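Filed under: Home Robots > Kits & Reviews

We use cookies to remember your preferences. Accept / Manage

Talking Zergate with Ornella Farina

I'd been wanting to chat with Ornella Farina since June, when her little team at Astov started renting out the Zergate – a bench-top arm kit for people who find kitchen jobs hard on the hands. We finally got on the phone and she barely drew breath (neither did I!).

My first question was why everyone starts with a bread box. "It's a lid on a pivot," she laughed. "You'd think it was the easy one. A roll-top goes up in an arc, so if the arm pulls straight it just drags the whole box along the bench."

The beginner's routine is open, pause, close, and they ran it 300 times before letting a customer near it. "Fully back is what we want. Halfway doesn't count, you can't get a loaf out of halfway."
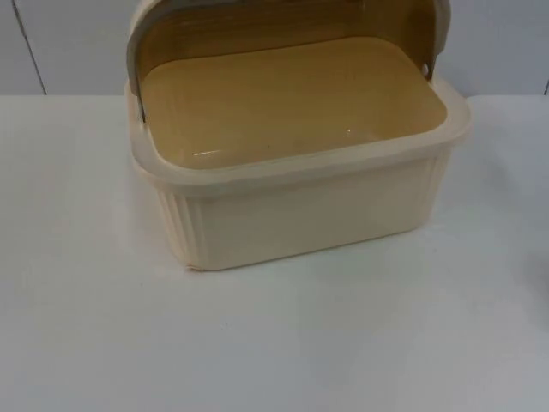
What you get for your money

The rental comes with the arm, a clamp, a big red stop button and 16 routines, and you can teach it your own by moving it around by hand. Ornella reckons most people have their first one going in 12 minutes. I took a fair bit longer, but I'd skipped the booklet.

My grumble is the noise. "Fair," she said. "It whirrs. Arnel Aquino does our motors and he's heard it from me every week."

Would she have one at home? "I've got one! My mum's favourite colour, too."

Related
Vulbridge gripper pads, reviewed
Five questions for Hazel Benavides
Is the Taheri starter kit worth it?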